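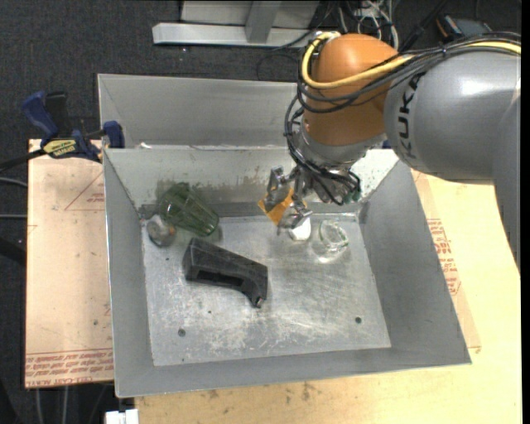
Reading order for Wattimena: collected volumes or single issues?

Posted by Kam-wah Shek

I am trying to read the Wattimena comic tie-in alongside the animated series. The Fandora digital store lists 17 single issues and also sells them as collected volumes. The contents don't line up. Volume 2 starts with issue 5 on the store page, but my print copy of the same volume starts with issue 6. The page count printed on the back is 338 in both cases. Is the short about the night ferry a separate issue, or is it part of one of these? I would like to read it before the second season episodes that refer to it.

Tien-fu Chow

Just watch the show first. The comics are mostly side stories and you won't miss much.

Pin-yu Huang

The difference comes from the print edition. Issue 5 was a double-length issue. In the first printing it closes Volume 1, and the second half of Volume 2 is padded with sketch pages. The digital edition moved issue 5 to the front of Volume 2 and dropped the sketches. The page count on the store page was never updated, so ignore it.

The ferry story is a backup feature. It has no number of its own and runs at the end of issue 16, after the letters page. Some digital copies leave it out of the table of contents, so page forward past the ads.

Order that works with the series:

Issues 1 to 4, any time after the pilot
Issue 5, after the first season finale
Issues 6 to 15, between seasons
Issue 16 with the backup, before the second season
Issue 17, last - it gives away the identity of the harbor master

If you own the first printing of Volume 1 and buy Volume 2 digitally, you will pay for issue 5 twice. Buying the single issues avoids this.

Ngan-ling Chiu

Agree with the order above. One correction: the sketch pages are in the digital edition too, but as a separate free download listed under Extras. I got mine in December and it was still up last time I checked.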